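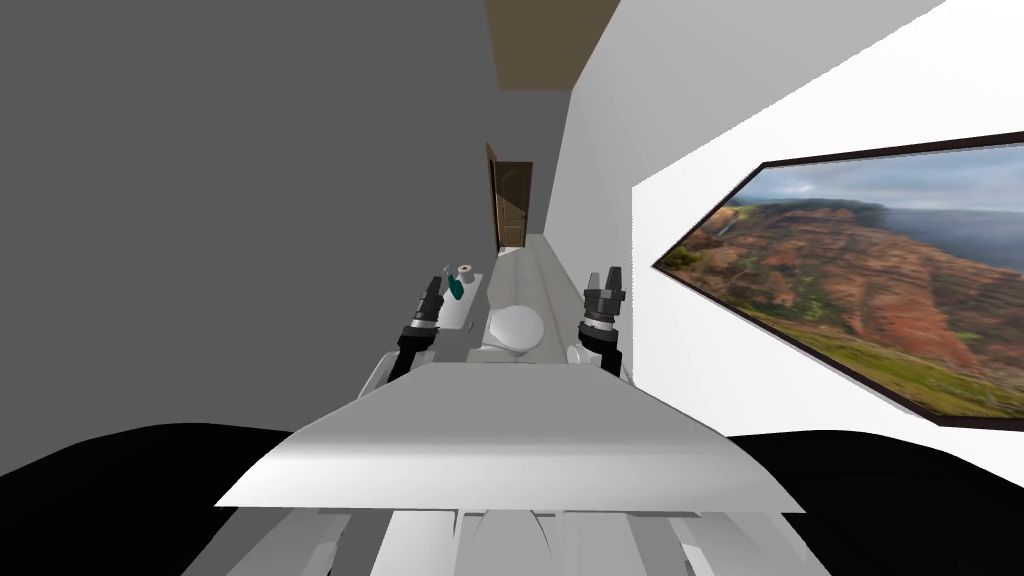
Lurar Planner - reach and grasp planning for two-armed mobile robots

Hi, I'm Lucian Căpraru, and I write most of Lurar. It's a motion planner that sits between whatever you use for perception and whatever drives your joints. You hand it a robot model, a world and a thing to grab, and it hands you back a path for the arms and the base together. I built it for small rooms, since that's where my own robots kept getting stuck, and bathrooms are still my favorite test (narrow, hard walls on both sides, and a toilet right where you'd like to park the base).

What you get

The planner itself, a scene loader, a viewer and the Komberg room pack. Komberg has 14 rooms in it, all simulated, with simple shapes and flat colors so they load fast on a plain laptop. The bathroom I use for most of my demos has a toilet, a little white shelf with a teal bottle on it and a brown door at the far end. Picking up that bottle sounds easy! But the arms have to share the space over the toilet, and a planner that treats them one at a time will happily park one elbow where the other one needs to go. Lurar plans both together, and if one arm has nothing to do it gets tucked out of the way.

Head view and wrist view

The viewer can show you any camera on the robot, and you can switch between them while a plan is paused. I leave the camera roll alone by default, so if your camera is mounted at a slant, your picture is slanted too. There's a "level horizon" box in the view menu if it makes you queasy - I get emails about this one. Just remember that your perception code still gets the raw view.

I spend most of my time in the wrist view. It's the quickest way to see whether the gap between the fingers lines up with the part you're reaching for, before you let the plan run on.

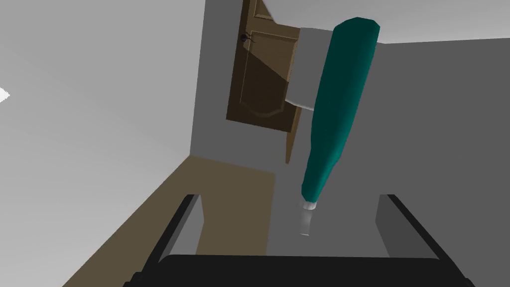
Setting up a grasp

Pick the object in the scene list, choose a grasp type (side, top or neck) and press Plan. For bottles I start with a side grasp and a finger opening of 90 mm, then set the stand-off to 40 mm and bring it down from there. If the planner gives up, the log names the pair of shapes that got too close, and you can click either name to light it up in the viewer.

What you need

A robot model in URDF, Linux or Windows, and 12 GB of memory if you want the whole room pack loaded at once. No graphics card needed for planning. The Lozano bridge (sold separately, sorry) connects Lurar to real arm controllers, but you can do everything on this page without it.

Ordering and help

Licenses come through Handerow, one per machine, and moving one to a new computer is fine - just release the old one first in the Help menu. I answer support mail myself, mostly on Thursday afternoons, and a saved scene file attached to your message helps me a lot.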